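Donano open day, Flamholm, Nov 11, 2019

Donano makes work tables and counter tops in Flamholm, in the old Flanagan building off Ladwood Road. They open the doors to the public twice a year, in July and again in the fall. Admission was free, and they had room for 200 visitors. I went because I need a new top for my basement bench and wanted to look at finishes in person.

The tour started in the cutting hall. The saws were off for safety reasons, so we looked at stacks of board and listened to a talk on how orders are grouped by thickness. After that we moved to the finishing side, which I found more useful. Donano sells 5 standard colors, and the pale gray is the one most shops order.
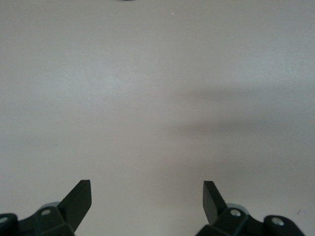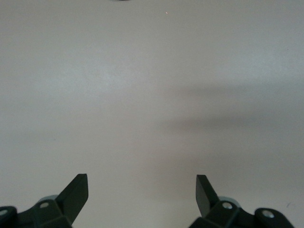
I had planned on a darker color at home. The guide said pale tops make it easier to find small screws, and that dark ones show dust within a day. Sanding and sealing are done in the next room, and we could only look in through the window.

The last stop was the packing area. Tops go out flat, with cardboard on the corners, and the longest they ship is 310 cm. Anything over that has to be picked up.

Prices were posted by the exit. A plain bench top starts at 300 dollars without legs. Coffee was served in the front office, and parking was on the gravel lot across the street. I took home a price list and two sample chips, and I still have to measure the basement stairs before ordering.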